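Home | News | People | Projects | Contact

Robot learns to find keys, which puts it ahead of the faculty

The Hernby lab has spent since April teaching a two-armed robot to pick up keys, a skill its human staff continue to practice with mixed results. Keys are awkward things. They are thin and shiny, and they lie flat, which gives a gripper very little to hold on to.

Rianne Aerts and Delali Abubakari trained their system, called Numville, on 340 demonstrations. The twist is in what they kept. Most groups throw out the attempts where the operator fumbles – Aerts and Abubakari left the fumbles in, along with the recovery that followed each one.

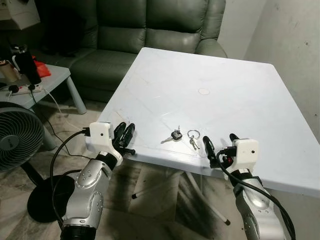
Trained that way, the robot completed the task in 71 percent of trials. The same model, fed only the tidy demonstrations, managed 14 percent, mostly by closing its fingers on air and carrying on with great confidence.

"It learned to be wrong and try again," said Abubakari. "I'd like that in a student."

Aarne Väisänen, who reviewed the work internally, wants to see it tried on coins and paper clips before anyone gets excited. Aerts says coins are next. Paper clips she described as "a different kind of year" – the grant has 2 left.

Contact the Hernby news desk | © Hernby | Back to top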